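About Drosell

We design big, friendly things for public places: canopies, light sculptures, the odd very long bench. Drosell began in a shed in Ulent with four of us and one good saw, and we still love the moment a sketch turns into something people can walk under! 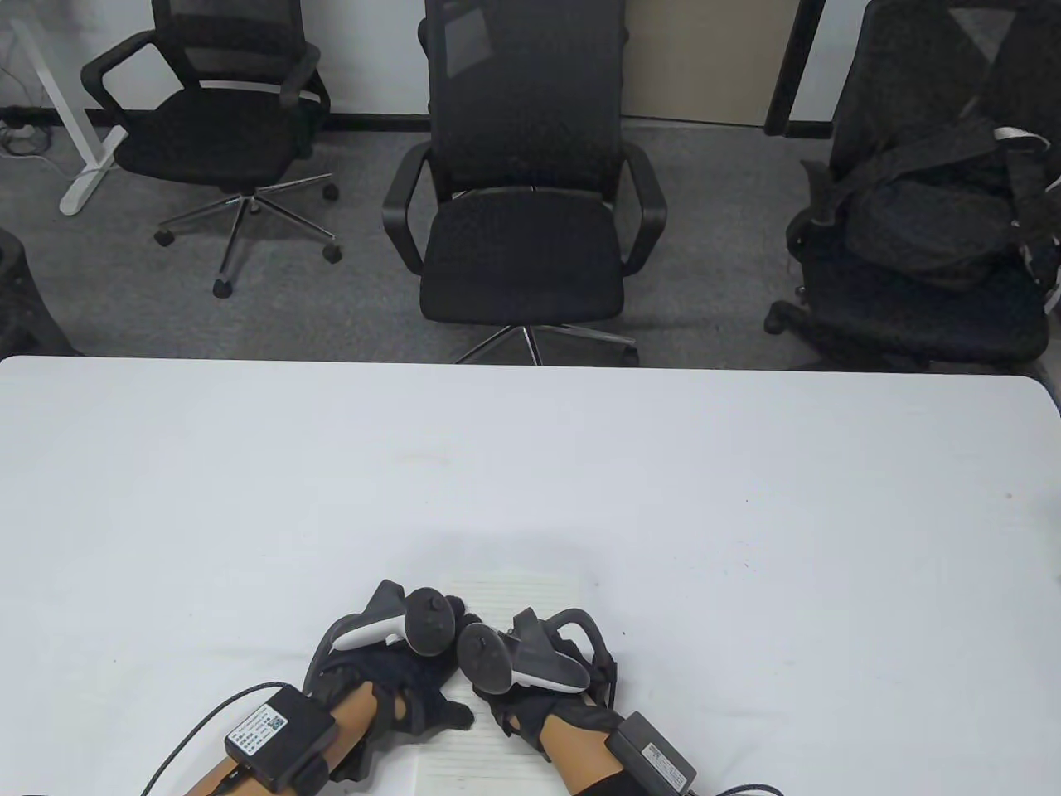 Every project starts with a conversation about the place and how people use it. We talk about shade, footpaths, where the kids will climb. We also think a lot about hands and what's nice to hold, whether it's a timber rail or a door handle. Then we draw, and draw again.

Our best-known piece is the Zomero canopy, made of 3,268 folded aluminium petals in three colours.

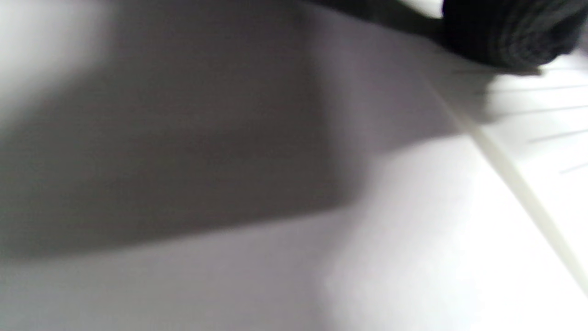
One regular at the Zomero markets told us she goes the long way round just to walk beneath the petals, and that they sound lovely in the rain.

Next up is Koyama, a lantern walk along the harbour, opening in November.

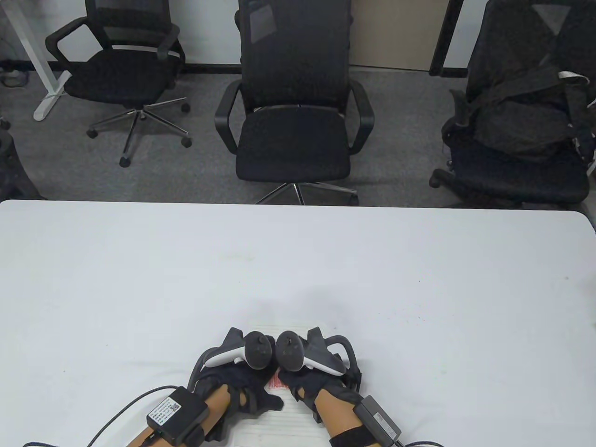

Page last updated: July 2019

We take on small jobs too – school gates, signs, a single lamp.

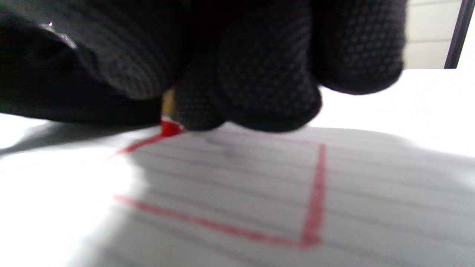

Visit the studio

Drop in any weekday morning. The kettle's on and the models are out.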